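Automation at the Curdale plant

The Curdale plant is a parts warehouse and repair hall operated by Rimbridge. It is known mainly for the gradual automation of its handling work, which began in June with one robot arm at the sorting station. The arm was supplied by Gokbridge and has a gripper with two fingers. By the end of the first phase, 6 arms were in use.

Before the change, the 153 employees of the hall moved most parts by hand. New tasks are now tried first in a computer simulation of an industrial hall, where the operators learn to guide the gripper before they work with the real one.

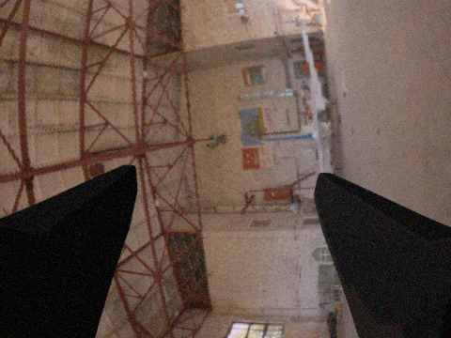 The training takes 112 hours and is paid as normal working time. According to Noreen Hennessy, the shift manager, no worker was dismissed, but several jobs changed their content. Former packers now watch the arms and clear stopped parts. Lifting became less frequent, while the time spent at screens increased, and some older employees asked for longer breaks from the screen.

The software, called Gunn, can store up to 643 grip positions. A second phase is planned for the loading area.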